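Do Local Tax Breaks Pay Off? The Arnelberg Warehouse Deal
Final project report, Public Finance seminar
Tegan Sutcliffe and Gülizar Sezer

1. What we set out to check

When the town of Arnelberg gave the shipping company Purkska a property tax break on its new warehouse, the town said the deal would pay for itself. That claim shows up in the press release, in the council minutes and in nearly every local article we read. We wanted to see where it came from. The short answer is that it came from Purkska's own application, and everyone else copied it.

The deal lets Purkska skip most of its property tax bill in return for creating 191 full-time jobs. The town still has to pay for the road work and the extra sewer capacity the site needs. Supporters say payroll and new spending in local stores will more than cover the loss. Maybe so, but we had trouble finding anyone who had done the math.

2. Sources and method

We used the signed agreement, the town budget, council minutes and the jobs reports Purkska files with the town every June. We also talked to a budget analyst in the neighboring town of Okmont, which turned down a similar offer from the same company. Purkska did not answer our emails.

Our method is simple. We added up what the town gave away, added up what it can show it got back, and compared the two. We did not use the "multiplier" in the application, which assumes every warehouse job creates 2 more jobs somewhere nearby. The application gives no source for that number and we could not find one. 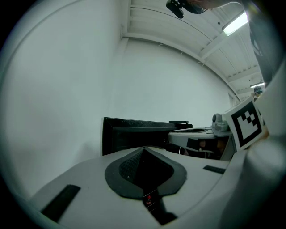 3. What the jobs reports say

The latest report lists 122 jobs. That is well short of the promise, and the number gets weaker the closer you look. The report counts 27 positions that were moved over from Purkska's older depot on Altıntaş Road, inside the same town. Those people already worked in Arnelberg and already shopped there. Take them out and 95 new jobs are left, which is just under half of what was promised.

The agreement does have a clause that lets the town take back part of the tax break if the target is missed. It has never been used. The minutes show it came up once, near the end of a long evening meeting, and was put off "until conditions settle." We could not find out what conditions were meant.

There is also no rule about wages. A full-time job is defined by hours only, so the town has no way of knowing from these reports whether the payroll gains it predicted are real.

4. The Okmont comparison

We were warned in class not to lean too hard on a single comparison, and we agree. Okmont is smaller and has no rail line. Still, its tax base grew over the same period without a deal like this one. That doesn't prove Arnelberg wasted its money — it does make us doubt the line that the town "had no choice."

5. Limits

We don't know what Purkska would have done without the tax break. It might have gone elsewhere, or it might have built on the same lot anyway. We also had no access to sales tax data by neighborhood, so spending in local stores is a blank in our tables.

6. Findings

On the records we could get, the claim that the deal pays for itself is not supported. We suggest the town publish the jobs reports in full, leave transferred positions out of the count, and set a date for deciding on the take-back clause.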